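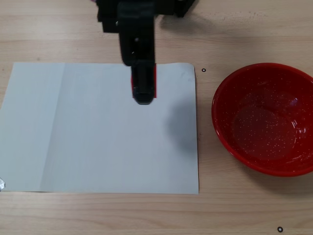

Redirects and moved pages: frequently asked questions

This page covers moving, renaming and removing pages on sites hosted with Graltik. It applies to both the standard and the shared plans. Questions about domain transfers are dealt with on a separate page.

What is a redirect?

A redirect is an instruction sent by the server when a browser asks for an address that is no longer in use. The server replies with a status code and a new address, and the browser then requests the new address. The visitor normally sees only the final page.

Which status code should I use?

Use 301 if the page has moved for good. Use 302 if the old address will come back into use, for instance while a booking form is being rebuilt. Browsers may store a 301 for a long time, so a mistake in one can go on affecting visitors after you have corrected it. If you are unsure, set a 302 first, test it, and change it to 301 later.

Codes 307 and 308 are also accepted. They match 302 and 301 except that the browser must repeat the request with the same method. This matters for forms sent by POST and very little else.

Where do I enter my redirects?

In the control panel, under Site, then Addresses, then Redirects. Each rule takes one line and has three parts separated by single spaces: the old path, the new path and the code.

/old-prices /prices 301
/summer-hours /opening-times 302

Both paths start with a slash. Leave out the domain name in the old path. The new path may be a full address, beginning with https://, if the page has moved to a different site.

How many rules can I have?

The limit is 200 rules per site. Pattern rules count as one each, however many addresses they match. Blank lines and lines beginning with # are ignored and do not count.

If you paste in a longer list, the panel refuses the whole list and saves nothing. One customer moving from Öztürkmen's old shop system had 278 addresses to carry over, and 2 pattern rules dealt with most of them.

How do I write a pattern rule?

Put an asterisk at the end of the old path. Whatever the asterisk matches can be reused in the new path by writing :rest.

/news/* /articles/:rest 301

With this rule, /news/march-meeting goes to /articles/march-meeting. Only one asterisk is allowed in a rule, and it must be the last character of the old path. Regular expressions are not supported.

In what order are rules read?

From the top down. The first rule that matches is used and the remainder are skipped. Put single addresses above patterns, otherwise the pattern will catch them first.

Does a redirect override a page that still exists?

Yes. Rules are checked before the server looks for a file. If a page has disappeared from view although the file is still in your folder, check the redirect list for a pattern that covers it.

Are capital letters significant?

Yes, in both paths. /Contact and /contact are different addresses. A trailing slash is treated as optional in the old path and is copied exactly as written in the new one.

What happens to anything after a question mark?

The query string is passed on unchanged unless the new path has a query string of its own, in which case the one in the rule is used and the original is dropped.

Will links to a section within a page still work?

Usually. The part after the # is never sent to the server, so a rule cannot match it. Most browsers add it back on to the new address. The new page must contain an element with the same id, or the browser will simply open it at the top.

My browser says the page redirected too many times. What is wrong?

Two or more rules are sending the browser in a circle. The usual case is /a pointing to /b while a later rule points /b back to /a. A pattern that matches its own destination does the same, for example:

/help/* /help/topics/:rest 301

The panel warns about loops between single addresses when you save. It does not detect loops caused by patterns or by another site.

Are chains of redirects a problem?

A short chain works, but every step adds another request. Where /a goes to /b and /b goes to /c, change the first rule so that /a goes straight to /c.

I have corrected a rule but still land on the wrong page.

Your browser has probably stored the earlier reply. Test in a private window, or run curl -I followed by the address and read the Location line. Changes reach all our servers within 40 seconds of saving.

What should I do with a page that has gone and has no replacement?

Enter the old path followed by a dash and the code 410. Please do not send every removed page to the home page. Visitors cannot tell what has happened, and search engines tend to treat such redirects as errors.

/raffle-2 - 410

Can I import rules from Grarnus or Isiro?

Grarnus exports can be pasted in directly. Isiro exports put the code first, so the columns must be put in the right order before pasting. Any spreadsheet program will do this.

Who can change the redirect list?

Account owners and anyone given the Addresses permission. Each save is recorded with the user name and time, and the previous version can be restored from the History tab.

Page maintained by Sumeya Teshome. Corrections to Clive Rowbotham, technical support. Last revised in August.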